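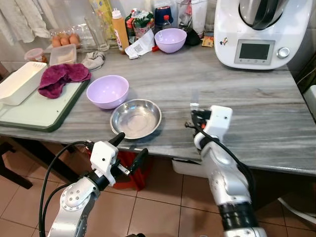 Steel bowl on the gray-and-white marble

Home Suppers Menus FAQ Gift Cards Say Hello

Questions People Ask Me About the Suppers

Hi! I'm Donal Mulcahy and I cook the Monday suppers at Mositz. I get a lot of the same emails, and I love getting them, but I'm a slow typist and I'd like to be chopping onions. So I've put the answers in one spot. If yours isn't covered, write to me anyway.

What is this, exactly?

It's dinner. One long table, one menu, everybody eats the same thing at the same time. I used to do it at home for friends, then friends brought friends, and then my front hall was full of wet coats and I had to find somewhere bigger. Mositz is the old tailor's shop on Kofler Street, and if you look up when you come in you'll see the rail where the suits used to hang. I've kept it. It's great for coats.

It isn't a restaurant, so please don't expect one. I don't have a wine list or a host stand, and I'm the one carrying the plates.

When do you do it?

Every Monday except in December, when I go to my sister's and eat her cooking instead. Doors open at 6 and we sit down once most people are in. I try not to start without anyone, but if the soup is ready the soup is ready.

How many seats are there?

There are 17. I've tried squeezing in more and everyone's elbows suffered. If you write to me asking if there's room for "just one more, she's tiny," I will feel terrible and still say no.

How do I book?

Send me an email with your name, how many of you there are, and anything you can't eat. I'll write back to say yes or put you on the waiting list. The list does move! People get colds, babysitters cancel, and a lot of my favorite regulars first came in off the list on a Monday afternoon with hardly any warning.

I open bookings a month at a time. If you ask me in spring for a table in fall I'll just lose the email, so do us both a favor and wait.

What does it cost?

It's $15 for soup, a main, bread and something sweet. Kids who sit on a lap are free. Kids who take a chair and eat like a grown-up pay $5, and I'm thrilled to have them. Cash or card are both fine. There's no tipping, really, put your money away.

What do you cook?

Whatever looked good that weekend, mostly the sort of thing my mother would make if she'd owned more spices. Lots of beans. Braised greens. Chicken with lemons in cool weather, and a fish stew that I'm a bit vain about. In summer I barely turn the oven on and we eat big cold salads with warm bread and everybody's happy.

I post the menu the Saturday before. It sometimes changes between then and Monday, and I don't always remember to fix the page. Sorry in advance.
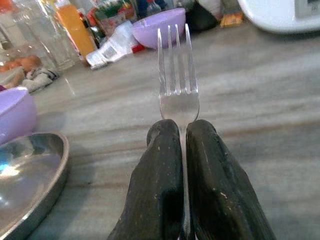
I do repeat things. The onion tart comes back a lot, and when I left it off for a whole spring I got a letter about it. A real one, with a stamp. So the tart is safe for as long as I'm cooking, and I've stopped trying to improve it.

Can you handle allergies?

Usually, yes, if you tell me when you book. Nuts, shellfish and dairy I can work around pretty easily. Gluten I can cook around too, but I bake bread in the same kitchen and there's flour on everything I own, so if you have celiac disease I'd be too nervous to feed you. I hate saying that. I'd still rather say it here than have you find out at the table.

Please don't tell me at the door! I know it feels like less fuss. It's more.

Do you do vegetarian?

There's always a vegetarian main, and it's a proper one. I don't take the chicken off the plate and call it dinner. Vegans, give me a heads-up and I'll swap the butter for oil and make you a different dessert. The poached pears are better than what everyone else gets, if I'm telling the truth, and I've seen people eyeing them.

Can I bring wine?

Yes, please do. Bring whatever you like and share it with the people next to you, that's half the fun. I've got glasses and a corkscrew. I also keep a jug of something without alcohol going, usually ginger and lime, or apple when the apples are in. No charge for opening your bottle.

Beer is fine too. Somebody once brought a whole watermelon, and that was also fine.

Who will I be sitting with?

I don't do a seating plan. Couples and friends tend to plunk down together and then get pulled into talking to whoever's across from them. If you're coming alone, tell me, and I'll put you near the middle where the chatter is. People come alone all the time! My regulars from Bronell Avenue met each other that way and now they take up one end of the table and argue about crosswords.

If you're shy, come anyway and help me carry bread. It's a very good job for shy people. You get to say hello to everyone and then walk away.

What should I wear?

Clothes. The room runs warm once the oven's been on all day, so layers are smart. I'm in an apron and old sneakers.

Is the building accessible?

The front door has a low step and I've got a ramp I can put down, so let me know and it'll be out before you arrive. The bathroom is on the same floor. It has a wide door and one grab bar, on the left side. The chairs don't have arms, but I have a couple in the back that do, and I'm happy to swap one in.

Where do I park?

Kofler Street is free in the evening. It fills up fast when there's a show on at the school, and then your best bet is behind the hardware store. The bus stops on the corner of Bronell and it's an easy walk from there, downhill on the way in and (sorry) uphill when you're full.

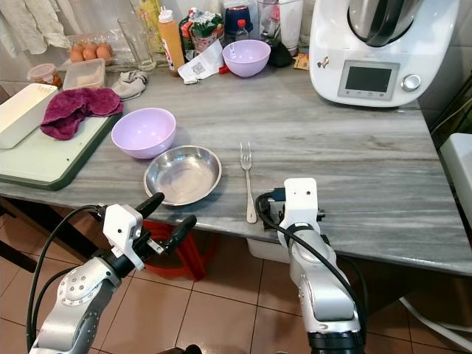 If you're biking, bring it inside. The back hall has room for bikes as long as people lean them nicely, and the kickstand crowd should go in first.

What if I have to cancel?

Just tell me as soon as you know. I don't take deposits and I don't want to start. If you let me know by Sunday night I can nearly always fill the seat. If you don't show up and don't write, I'll worry that you're in a ditch, and then I'll be grumpy, and then I'll get over it.

Can I have the recipe?

Almost always! Ask me at the table and I'll tell you, or email me and wait a while. Most of my recipes are notes on the backs of envelopes that say things like "more than you think" next to the salt, so you'll be getting the method and my best guess. The bean soup people ask for most goes like this: soak the beans overnight, cook them slowly with a halved onion and a bay leaf, fry a lot of garlic in a lot of olive oil, pour it all in, and squash some of the beans against the side of the pot. Salt at the end. Lemon if you have it.

The tart recipe belongs to my aunt and I'm not allowed.

Can I help?

I'd love that. Dishes are the big one. Anyone who stays to dry gets the leftover bread, and on a good night there's leftover soup too, so bring a jar. You don't need to know how to do anything fancy. Prep starts on Monday after lunch and mostly it's peeling, with the radio on.

Do you cater?

Not much. I did the lunch for the Fultent garden walk and I had a great time, and then I had to lie down for a day. For small things (a birthday, a baby shower, a wake) send me a note and we'll see. Weddings are a firm no. I've done one. The cake was lovely and I never want to drive it anywhere again.

Can I buy a supper as a gift?

You sure can. Gift cards are paper, I write them by hand, and they don't run out. Tell me the name you want on it and spell it carefully, my handwriting makes things bad enough already. I can mail it or you can pick it up on a Monday.

I left my scarf there.

It's on the suit rail with all the others. Come and get it, and stay for soup if there's a chair.

Questions? Email Donal through the Say Hello page | © Mositz Monday Suppers, Kofler Street | Back to top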